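Wood Grain (Tabletops)

Wood grain is the pattern you see on the face of a board, and on a table it's pretty much the whole show. The word gets used for at least three different things (the direction the fibers run, the texture you feel under your hand, and the picture the growth rings make on the surface), and people in the trade will happily use all three in one sentence. I'll try to keep them apart in this entry, but I've been refinishing tables for a long time and I slip too.

This page covers grain as it shows up on tables: where the patterns come from, what they're called, how printed grain copies them, and how to look after the pale ones. For chair legs and other turned parts, see the entry on turning, which Araceli Bermúdez wrote and which is much tidier than mine.

Where the pattern comes from

A tree in a place with seasons puts on a layer of wood every year. The part that grows in spring is usually lighter and softer, and the part that grows in summer is usually darker and denser. Stack those up and you get rings. Cut across the trunk and you see them as circles. Cut along the trunk, the way you do for boards, and the circles turn into lines, and what kind of lines depends almost entirely on where the saw went through.

I like to explain this with an onion, which is how Melquiades Montes explained it to me back when I was sweeping his shop. Slice an onion straight down through the middle and the layers show up as neat stripes. Shave a piece off the side and you get ovals and loops. Same onion! Wood does the same thing, only longer, because the layers are stretched out into tall cones that taper toward the top of the tree.

Main patterns

Straight grain. Thin lines running more or less parallel down the board. You get it when the rings meet the face at a steep angle, as in quartersawn and riftsawn boards. It's calm to look at and it moves less with the weather, so it's a favorite for desks and work surfaces.

Cathedral grain. Those big nested arches in the middle of a board, like a stack of church windows. They come from plain sawing, where the saw skims the rings close to flat. Most of the dinner tables I see have some cathedral in them, with straighter lines out toward the edges of each board.

Wavy and curly grain. Here the fibers themselves wander, so the surface seems to ripple when you walk past it. Maple is the famous one. It's gorgeous and it's a pain to plane, because the tool keeps running into fibers that point the wrong way and tearing little chips out of them.

Bird's-eye, burl and friends. These are figure more than grain, strictly speaking, and they have their own page.

One board can carry more than one of these. A plain-sawn plank often has fine, tight streaks along one side and wide open curves along the other, and folks sometimes bring me a table worried that two kinds of wood got mixed up in it. Usually it's one tree and one cut.

Open grain and closed grain

This one confuses everybody, me included for the first couple of years. "Open" and "closed" are about pores, the tiny tubes that carried water through the living tree. Oak and ash have big pores you can feel with a fingernail. Maple, birch and beech have small ones, so the surface feels smooth even before any finish goes on. If you want a glassy top on an open-grained wood you have to fill the pores first, and I keep a can of Briltov paste filler on the shelf for that. It smells awful, but it sands well.

For a table where somebody writes by hand, go closed-grain or fill it. A ballpoint on one sheet of paper over raw oak will find every single pore.

Printed and pressed grain

Plenty of tabletops with a wood pattern have no solid wood on the face. The pattern is printed on paper, sealed under a hard clear layer, and bonded to a board underneath. Veneer is a different animal, being a thin sheet of real wood glued to a core, and its grain is as real as any plank's.

Printed grain has gotten very good. The old stuff repeated so often you could find the same knot at each end of a coffee table. The newer sheets carry a longer repeat, and the better ones have a texture pressed into the surface that lines up with the printed lines. My own reference set is a box of 31 sample chips from Clernbridge, and with a few of those I have to flip the chip over to be sure.

Some ways to tell, in the order I try them:

Look at the end of the top. Real boards show end grain there, little arcs or dots that belong to the lines on the face. A printed top will show a strip of banding, or a pattern running the same way as the face, or just a plain color.

Look for a repeat. Pick out one odd curl and go hunting for its twin.

Look underneath. The bottom is often a different material altogether, and makers don't put much effort into disguising it.

Wet it. A drop of water left on unfinished wood for a minute will darken it. On a sealed surface of any kind it just sits there, so this only helps with bare tops. (Ask first if it's not your table.)

Color, and the pale tables everybody has now

When I started, people wanted brown. Then they wanted browner. These days most of what comes through my door is light: beige, sand, whitewashed, that pale color with a touch of pink in it that some paint charts call blush oak. Light tops make a small room feel bigger and they're forgiving about dust, which shows up terribly on a dark walnut.

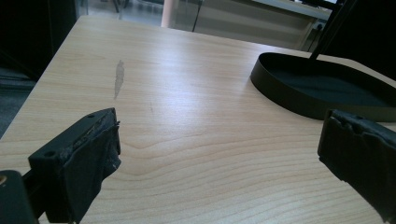 The trouble with light finishes is that they don't stay put. Maple and pine go yellow as they age, and an oil-based varnish goes yellow right along with them. A water-based clear coat holds its color a lot longer. I put Jaltora matte on my own kitchen table in February of the year we moved in, and it still looks close to the leftover piece I keep in a drawer. Pink tones are touchier. They come out under warm bulbs and almost vanish in north light, so if you're choosing between samples, carry them to the room where the table is going to live and check them again after dark.

Direction of the grain on a finished table

By habit, grain runs the long way on a rectangular top. It's stronger that way, and wood swells and shrinks mostly across the grain, so the length stays nearly the same year round while the width comes and goes a bit. That's why a solid top gets fastened to its base with buttons or slotted brackets that let it slide. Screw it down tight and sooner or later something splits, often with a bang in the middle of the night.

Round tops have no long way, so you pick. I line the grain up with the door, so that you see it running away from you as you walk in. Araceli does the opposite and we've agreed to stop discussing it.

Looking after it

Wipe along the grain, with a cloth that's damp and wrung out well. Sand along it too, always, because scratches that run with the lines disappear among them and scratches that cross them shine like chalk. For a light wood top with a worn finish, I go over it by hand at 180 grit, then 220, and I stop there. Any finer and a stain won't take properly.

Printed tops should never be sanded, not even a little. The clear layer is thin and once you're through it you're into the picture, and there's no putting that back. Mild dish soap handles most things. Rubbing alcohol on a rag will usually lift pen marks, but test it in a corner.

Felt pads under anything that gets dragged. I sell them in packs of 18 and people always come back for a second pack once they've counted their chair legs.

See also

Veneer; Quartersawing; Table edges and banding; Breadboard ends; Turning (A. Bermúdez)

Page last revised September 2025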